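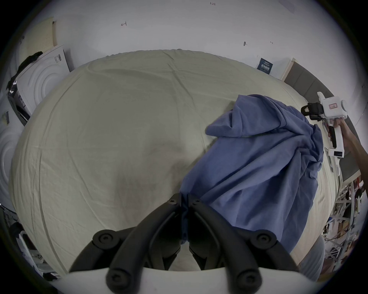
The Gradus hand grippers on a bed, with a fold of blue cloth pinched between the fingers.

Folding with the Gradus kit: tips from the laundry page
by Raelene Hollis

Several of you asked in October whether the Gradus kit is worth the hire money, so I have been putting it through its paces on our own washing, and this page is the result (with apologies to anyone who came for the stain remover chart, which has moved to the bottom of the index).

For those who missed the last page, Gradus is the pair of hand-held grippers from Dramosar. You hold one in each hand, squeeze the trigger, and do your folding with two black fingers instead of ten pink ones. The kit keeps a record of how you did it, and you send that off so their folding arm can be taught your way of doing things. Hire is £60 for the month, or £80 if you want the second pair so two people can work together. I took the second pair, and I'm glad I did, though I'll come to that.

Before you squeeze anything

Clear the bed and smooth the bottom cover right out to the edges. A wrinkled cover is a nuisance with grippers – the fingers are quite happy to take up a pinch of sheet along with the shirt, and then the whole lot comes with you. I lost the best part of an evening to this before I took the hint.

Start with one thing at a time, crumpled as it comes. I know it is tempting to tip the basket out, but the fingers have no feel in them and you will be relying on your eyes far more than you're used to. Find a corner or a seam, come at it from low down, and take less cloth than you think you need. A small pinch at the very tips holds nicely. A great mouthful bunches up, and then you can't lay it down flat again.

When two of you are folding, agree who leads. The leader picks up the first corner and lifts it a little clear of the heap, and the other one waits until there is an edge worth having. 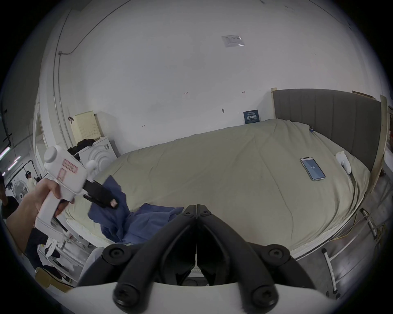

Þórey Ravn wrote in to say that she and her sister had the opposite trouble with their hire kit: both of them were far too polite, and the pillowcases just lay there. She recommends calling out "mine" as you do at tennis, and she says the wrist strap is worth asking for if your hands tire easily. Thank you, Þórey, I have now asked for one.

A word on colour while we are at it. Put blue on green, or dark on pale, so that the hem shows up. White pillowcases on a white sheet had me peering about like a mole. A plain cover in a soft green has been the kindest of all to my eyes, and it suits most of our clothes. Get both grippers down near the garment before you close either one, as it saves a lot of waving about.

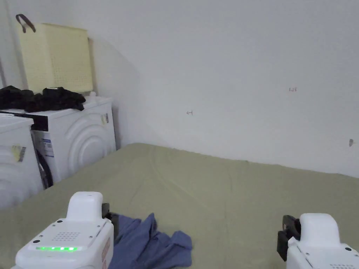

Folding a T-shirt, my way

Lay the shirt as flat as it will go and shake out the sleeves first. Tuck the sleeves in, bring one half over the other, and stop there for a moment to look at it. You want a long, low shape before you think about making it smaller.

Next, take the two nearest corners, one gripper to each, and draw them gently apart until the hem runs fairly straight. Gently is the word! The grippers are stronger than they look, and I have one elderly vest that is now a good deal wider than it was. Leave the collar till last. It stands up whatever you do, and you can press it down with the side of the gripper once everything else is behaving.

Don't worry about a few wrinkles across the middle. The instruction booklet has 3 pages on wrinkles and I read every one of them, and my shirts look just as they did before.

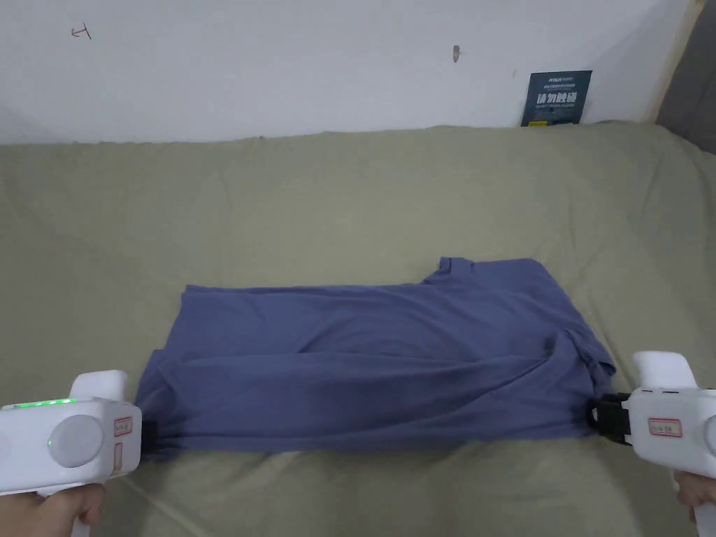 Donnelly, commenting on last month's page, reckons the hire is dear for what it is and that a folding board from the market at Konovdale does T-shirts in half the time. Fair enough for T-shirts, I'd say, and I own a board myself. It won't do a fitted sheet, though, and it certainly won't pass on how you like things done.

What I'd keep and what I'd send back

I liked the grip, which suits my smallish hands, and the trigger is light. I was less keen on the weight by the end of a full load, and I'd advise sitting down for socks. Towels were the easiest thing by a mile. Buttoned shirts I have given up on until the weather improves and I have more patience.

If you do hire it, keep the box and all the packing, as Dramosar ask for the lot back, and give the fingertips a wipe with a dry cloth when you finish. Bits of fluff collect there, and mine had gone quite woolly by the second week.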